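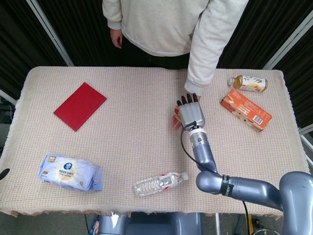
Handing over across the table, with the person's hand kept low.

The Besura Handover Pack: sixteen rules in a ring binder
Reviewed Mar 31, 2022

There is a particular kind of safety document that tells you robots are dangerous, people are careless and the two should be kept apart by a fence. Fine advice, and no help at all if the job is giving somebody their lunch. The Besura Handover Pack is written for the rest of us, who have to let an arm and a person reach for the same thing at the same table, and it's the first of its sort I've read to the end without a biscuit as a bribe.

You get a binder with 16 rules, a set of wipe-clean cards and a poster. The poster is hideous. It went up in the Skunthorpe office and came down by teatime.

The rules themselves are mostly good. Rule 1 says to agree before the run who lets go first, which sounds childish until you've watched two parties politely hang on to a carton. Rule 4 wants a status light the receiver can see from where they stand, and it wants the meaning of each colour written down somewhere other than in the programmer's head. Rule 6 is the one I'd frame: receive from underneath, palm up, fingers open, and let the item come down to you. Grabbing from the side puts your knuckles where the grip is about to open or, on a bad day, close.

I also like the section on clutter. Besura doesn't ask for a bare table, as nobody's kitchen has one. It asks that bottles lying down be kept clear of the arm's path, that loose cables get a look before every run, and that the cloth, if you must have a cloth, be checked for overhang. We had been ignoring the cloth since September. 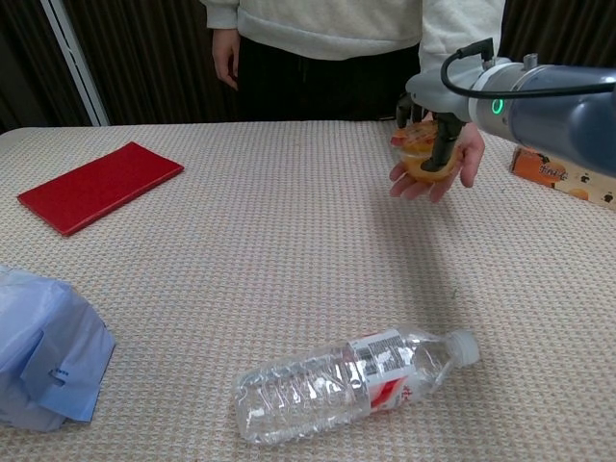

One reader, replying to my earlier note on rule 6, says palm-up is all very well for a bun but she would never teach it for anything with weight, and that the pack ought to set a limit and print it on the card. She has trained new starters at Plundcombe with both hands under and elbows in, and thinks the single open palm will be copied for everything once people have seen it done.

I went back to the binder hoping to prove her wrong. There is a weight note, on the back of card 8, in type suited to the ingredients of a boiled sweet. So she has a point, and Besura has a printing problem.

Other grumbles. Rule 7 says the receiver should "remain attentive", a phrase that has never made anybody attentive. The stop-button advice assumes a second person within reach of it, and doesn't say what to do if you're on your own. Long sleeves get a single line, and I'd have liked a paragraph. The binder rings pinch, too, and I looked for a rule about that.

Against the Thongsuk guide, the obvious rival, it is shorter, plainer and far less fond of flow charts. Thongsuk is better on record keeping, if you have to show your homework to an insurer. For daily use I'd take the Besura cards, bin the poster and write the weight limit on the front of card 8 in marker pen.

Score: 7 out of ten.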